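Fetier Bin Liners, Black, Roll of 200

Home / Kitchen & Cleaning / Trash Bags & Liners

Item no. 2860-B
In stock — ships from Andville
Updated 8/19/18

Black plastic liners for small and mid size round bins. Kitchen, under the desk, next to the snack table, bathroom. Fold over the rim, push the middle down, done. No drawstring, no scent, no print on the bag.

Sold by the roll. One roll in a plain carton, tear off at the perforation. The 112 roll is still listed while we have it, same bag, shorter roll.

Details
Color: black, glossy
Capacity: 11 liters
Shape: flat bottom seal, opens out round
Closure: none, twist or knot
Count: 200 per roll
Perforated: yes
Brand: Fetier

What fits
Round bins with an open top. Also most swing lids if you take the lid off first and put it back after. Square bins OK but you get slack in the corners. If your bin is tall and narrow look at the Kerkell Tall instead — this one won't reach the floor of it.

Not sure? Measure around the outside of the rim with a piece of string, then lay the bag flat and measure the opening, double it. Bag number should be bigger than string number. If it's the same you'll be fighting it every morning.

What people put in them
Snack wrappers, juice cartons, paper towels, tissue, crumpled paper packets, craft scraps. Fine for all of it. Wet coffee grounds fine if you don't fill it. Not for broken glass, not for yard waste, not for hot ash. For cat litter use two.

How to fit
1. Tear one off, rub the open end between your fingers to get it apart.
2. Shake it open.
3. Bottom down into the bin, let the air out with your hand.
4. Fold the edge over the rim all the way round. A generous fold holds better, a skimpy one slides in as soon as something heavy goes on top.
5. Extra slack? Twist it at the back and tuck under the fold.

Crinkles and gathers at the bottom are normal, they flatten out as the bin fills up.

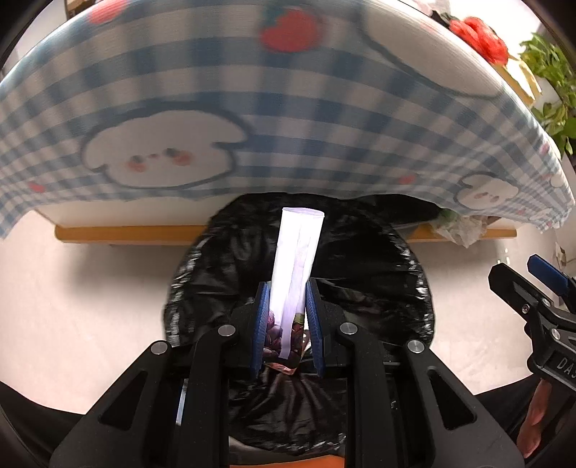
Black liner folded over the rim, bin by the table with the gingham cloth.

Bin and tablecloth not included. We get asked for the tablecloth alot, sorry, don't carry it. Bins are under Jugah Round on the bins page.

Customer notes

"Got the big roll in February and still on it. Folds over nice. Wish the box had a slot to pull them through." — Luana Portela

"Good bag for a kids table. I change it after lunch and again at the end of the day. The first few on the roll were stuck together, after that no problem." — Sandamali Sheikh

Re the stuck ones — start of the roll gets pressed in packing. Warm it in your hands a minute, or blow on the edge. If more than the first few are stuck write to us, we'll swap the roll.

Shipping and returns
Orders in before noon go out same day, weekdays only. Unopened rolls can come back within 30 days. Opened rolls only if theres a fault, keep the carton please, the batch code is on the end flap.

Also see
Kerkell Tall Liner, white or black
Jugah Round Bin, open top
Fetier Liner, roll of 112 (while it lasts)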